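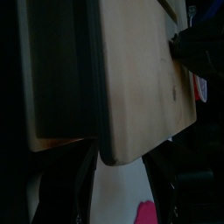
Light-coloured wood, with one small dark mark.

About the Asside Lantern

The Asside Lantern is a free newspaper for Asside and the bits of countryside that claim to be in Asside when the grant money is being handed out. We publish 6 issues a year and print 1,000 copies of each. Of the February issue, 968 were taken, a record. The remaining copies are in the hall cupboard if anyone would like to spoil our figures.

We cover planning notices, lost dogs, found dogs, school concerts, road closures, the results of the vegetable show and the letters disputing the results of the vegetable show. We don't cover national politics. There are other papers for that, and they seem to be managing.
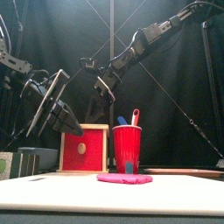

Red box and red cup on the white table.

How we started

The paper began as a single sheet about the closure of the post office. It was meant to run until the post office was saved. The post office is now a tanning salon and we are still going, so you may judge our campaigning record for yourselves.

Our founding editor, Sorcha McGrath, still edits every page. She worked on a daily paper for years and came to Asside for the quiet, then found that the quiet contained four separate disputes about the same hedge. She has firm views on apostrophes and on people who describe a meeting as lively when somebody threw a biscuit. If you send her a report of a meeting, she will want to know what kind of biscuit.

For our first two years we were laid out on a program called Zorkutex, which could do columns or photographs, depending on its mood. Long-standing readers will remember the harvest supper issue, in which the vicar's obituary (premature, and corrected) ran sideways down the crossword. We have since moved to something simpler. Printing is done by Banduvix, on the industrial estate, who have never missed a deadline and mention it every time we do.
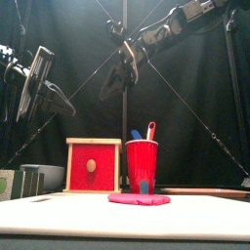
The two arms over the table, black curtain behind.

Who pays for it

Advertisers, mostly. A small box costs less than you'd think and a full page costs more. Ní Chonaill the butcher has had the back cover since the first issue, with the same drawing of a pig, and has turned down every offer to have the pig redrawn. We also have 100 subscribers who get the paper by post, most of them people who moved away and like to check that they were right to.

Advertising doesn't buy coverage. One shop asked us to stop reporting on its bins. We printed the request, next to the bins.

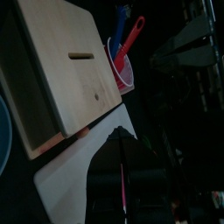 Letters are the best-read part of the paper, well ahead of anything we write ourselves. Please keep them under a page and sign them with your own name, as we have now had three from "A Concerned Resident" in what is plainly the same green ink. The letters box at the library takes anything thinner than a parish newsletter. A pale wooden lid like the one in the photograph would look very smart on it, but that narrow slot is a grip for fingers, with wood showing at the bottom, and our correspondents are cross enough without having their envelopes come to a halt halfway. You can also email, or hand your letter to Sorcha in the street, though she will correct it in front of you.

Corrections

We make mistakes and we print corrections on page two, in type the same size as the mistake. If we have spelt your name wrong, tell us. If we have spelt it right and you'd rather we hadn't mentioned you at all, that is a matter for the letters page.

Copy for the next issue should reach us by the end of the month.

Page last updated April 2025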